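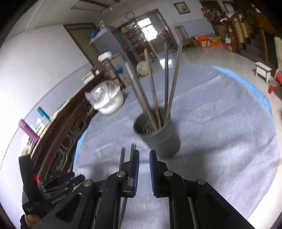

Moving out of a rental, landlord says rug "ruined" the floor, can he keep the whole deposit?

Posted in Housing & Renting by kereama_kat

Hi all, typing this on my lunch break so sorry if it's a mess. Moving out of my place in Karnstead end of August. Two years there, never late on rent. Had a big area rug down in the living room pretty much the whole time. Landlord did a walk through and says the floor under the rug is a different color from the rest and he has to refinish the entire room. Wants to keep all of the deposit, 1,823 dollars. He also listed "wall marks" and "cleaning", no prices next to those.

The floor isn't scratched. It's just darker where the rug was, the rest got lighter from the sun I guess?? Big south window. Nothing in the lease about rugs, I read it through last night. Well there's a line about "protecting floor surfaces" which I thought was the point of a rug.

Can he do this? Do I have to pay for a whole room? And do I write to him or to the managment company (Grastmont)? They took the deposit but he's the one texting me.

Prasanna Debnath

Fading from sunlight is normal wear in most places. Same as paint going dull or carpet getting walked on. You pay for damage. Stain from a leaky plant pot, dog scratches, a burn, rug pad that melted onto the finish, that kind of thing. Check that last one btw. Some of the cheap rubber pads leave a sticky yellow pattern and then he might have a point, depends what your floor is finished with.

What I'd do, in this order:

Take photos today. Whole room in daylight, then close up where the color changes, then the walls. Move the furniture back off it first if you can.

Find your move in checklist and any pictures from when you moved in. Email counts. Even a listing photo helps.

Write to BOTH of them. Grastmont is holding the money so they need to hear it, and he can't say he never got it. Letter or email, not text. Ask for an itemized list with a price on every line and copies of the estimates. In a lot of states they have to give you that within a set number of days or they lose the right to keep anything. Look up your own state, the number of days is all over the place.

Put your new address in the letter. People forget this and then the check goes to the old place.

Also ask when the floor was last refinished. If it was done ages ago it was due anyway and he can't bill you like it was brand new. I had this with a carpet in Gumthorpe, they wanted 400 and when I asked how old it was they dropped it to 80. Paid the 80, there was a wine stain, fair enough.

Don't sign anything that says you agree to the deductions.

deckhand_lou

he's just trying it on. small claims. my cousin won and got double

Ingvar Ásgeirsdóttir

Agree with most of what Prasanna said. Would not jump to small claims before the letter, the judge will ask if you tried to sort it out first and you want to be able to hand over a copy.

I used to manage a few units so from the other side: wood does even out some once the rug is up. Cherry goes darker in the sun, lots of others go lighter, and oil based finish yellows in the dark. So if you can, pull the rug now and leave the blinds open till you go. Wont fix it completely but the line gets softer. Take a photo the day you lift it and another when you hand over the keys.

"Cleaning" with no price is a filler item, ask for the invoice. "Wall marks", if it's nail holes from pictures, mostly wear and tear but some leases say you fill them. Check yours. Tube of filler and ten minutes if so.

One more thing, is your name the only one on the lease? If there's a roommate the letter should come from both of you.

kereama_kat

Thank you!! Just me on the lease. Looked at the pad and it's felt, no sticky stuff. Found the move in checklist too, the living room floor says "some wear by window" in his own handwriting. Sending the letter to both tonight, will post back when I hear somthing.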